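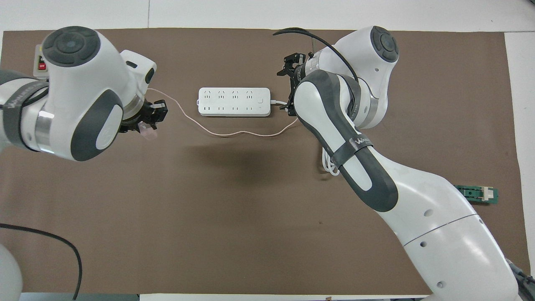 I've been meaning to write about the cable bench since May, and now that the tea has gone cold twice I might as well get on with it.

For anyone new: I work at Brunska, where we pack and test small electrical bits (power strips, leads, chargers, that sort of thing). I did eight years on the cable bench. You pick up a lead, straighten it, plug it in, check it, unplug it, coil it, next. On my best ever shift I got through 434, and I couldn't open a jar that evening!

Now there are two arms on the bench, one either side of the mat, with a gripper each, and I am completely smitten with them. Cables are horrible things to handle. They flop, they twist, they never lie the same way twice, and watching a pair of black metal fingers go after a thin floppy lead makes you realise how clever your own hands have been all these years. They're slower than us, mind you. The last full shift I looked after came to 309, and 59 of those needed me to step in and sort out a tangle.

What's changed for us is mostly the talking. The old bench was heads down, radio on. These days Vaughn Haddad and I spend half the morning arguing about how a plug ought to be approached, and then he goes off and changes the settings and we try it again. I've learnt to read the fault log, and I've been asked to write the starter notes for the second bench, me, who left school with a certificate in swimming.

It isn't all lovely. Two of the evening crew moved over to Grewal when the hours were shuffled, and I miss them, and I'd like a clearer answer about pay for those of us doing the new job under the old job title. I've asked. I'll keep asking.

My wrists have stopped aching, though. I took up knitting again last month, after a gap of over 8 years, and I'm halfway up the back of a green cardigan. Next time I'll write about the screw-sorting trial, if Vaughn lets me near it.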